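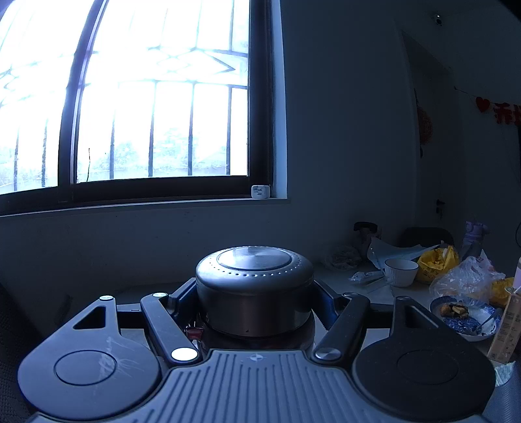
GALLERY | Kitchen and Table

Lidded containers at the dining table

Text and captions: Styliani Kourkoulas
Aug 7, 2022

12 shares | 3 comments

The container has a dark round body and a brushed silver lid. A ring of small holes runs round the rim of the lid. The table to the right was in use: a white bowl with a blue rim, a blue-and-white patterned plate with food and a spoon on it, a lavender water bottle, and bags in yellow and clear plastic.

This page belongs to the Stetidby household storage pages, which deal with small containers kept in the room where people eat. Larger bins and anything stored under the sink are covered on the Rutherford pages. The notes below go with the opening picture and follow the order used elsewhere in the gallery: lid, body, position, surroundings.

Lid. The holes sit near the edge, in a ring round the rim of the top. For any lid with openings, we record the position of the holes before the size, as position decides how easily the top can be wiped. A ring at the rim leaves a clear centre that takes one pass of a cloth. The holes themselves need a soft brush. Do not use wire wool on a brushed finish. Wipe along the grain, dry at once, and leave the lid off until both parts are dry.

Body. Dark metal shows dust and water marks sooner than a pale finish does. A barely damp cloth is enough for the outside. Abrasive cream will leave dull patches that cannot be polished out. Dents near the top edge should be checked first when a lid starts to stick.

Position. A container of this kind should stand at least 16 cm in from the table edge, further if there are children in the house. It should not stand on a windowsill that gets full sun. The window here is large, with a dark frame and an arched security grille, and the light through it is strong. Trees show faintly through the lower part of the glass.

Surroundings. An orange mesh bag hangs near the doorway. Mesh suits onions, garlic and anything else that needs air, and a hanging bag keeps the floor clear for sweeping. The far wall has a red banner with a heart shape and red characters. Wall decorations are left out of our storage notes except where they cover a hook or a switch.

Table order. The house method is the one set down by Naveen Uniyal in the Bument guide. Food is covered or put away first, then bowls and plates go to the sink, then bottles. Bags and paper are sorted last: clean bags are folded and kept, crumpled paper goes to recycling, printed cartons are flattened once empty. Lidded containers return to the table only after it has been wiped and dried.

Shelf note. The Hevik shelf used for our own containers is 900 mm wide and holds 6 in a single row, with finger room between them. We do not stack lids with holes, as the rims mark each other.

The gallery now has 58 entries. The next group, on jars and tins with screw tops, is planned for October. Corrections to measurements can be left in the comments.

12 shares | 3 comments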